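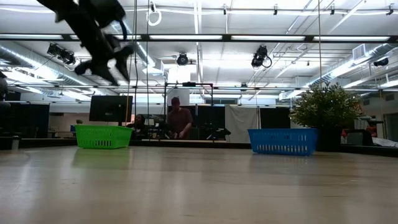

Green and blue slotted plastic baskets on a wide, pale tabletop.

Nanum 262 Ceramic Brake Pads, Front Axle Set

By Darcy Lapointe
May 20, 2020

The Nanum 262 is a front pad set for midsize sedans and small crossovers. We stock it because people ask for it, and because at the price it's a decent pad. The box promises more than that, so read on before you order.

What you get: four pads, four shims, a set of stainless abutment clips and a small packet of grease. The grease is enough for one side if you're careful. Buy a tube.

Claims on the box

"Virtually dust free." No pad is. The 262 leaves a light gray dust that washes off with a hose, and it shows less on silver wheels than the black stuff from a semi-metallic pad. If you've got white wheels you will still be cleaning them.

"Silent from the first stop." Ours squeaked. Mervin Lavoie fitted a set to the shop wagon in December and had a faint squeal backing out of the yard on cold mornings. It went away after 500 miles, and it hasn't come back. He had cleaned the bracket and used new clips. With old clips I'd expect worse.

"No break-in needed." Ignore this one. Do a series of moderate slowdowns from 35 mph on an empty road, with time between them for the brakes to cool, and don't sit with your foot on the pedal afterward. Skipping it is how most of the "warped rotor" phone calls start.

"Lifetime pad." Whose lifetime? The maker's paperwork covers the backing plate and the bond between plate and friction material. It doesn't cover wear, and wear is what finishes off a brake pad. We add our own 18-month cover against cracking or separation, with proof of purchase. Track use voids it, and so does fitting pads to a scored rotor.

Compared with the McIntyre

The McIntyre semi-metallic costs less and bites harder when cold. It's also louder and dirtier. For a car that tows, or spends its days on long downhill grades, I'd take the McIntyre and put up with the noise. For school runs and groceries the Nanum is the nicer pad to live with. Neither will fix a pulsing pedal — look at your rotors and hub faces first.

Fitment

Check the pad shape against your old ones before you put anything on the car. The online lookup goes by model year, and several makers changed calipers partway through a year. The 262 has a wear indicator on the inner pad only. If your old set had an electronic sensor, this one has no slot for it, and the warning light will stay on.

Not for rear axles. Not for vehicles with the heavy-duty brake package, whatever the forum says.

Returns

Unfitted, in the box, with the clips still in their bag. We can't take back pads that have been greased. Questions about fit go to Audrey-Anne Friesen at the parts counter, and she'll want your VIN.

Check the pads again at 2,000 miles, especially the inner ones. A sticking slide pin will eat a good pad just as fast as a cheap one.

Related items
McIntyre Semi-Metallic Front Pads
Pindeo Caliper Slide Pin Kit
Ullesik Coated Front Rotor, Single
Pindeo Brake Grease, Tube
Nanum Ceramic Rear Pads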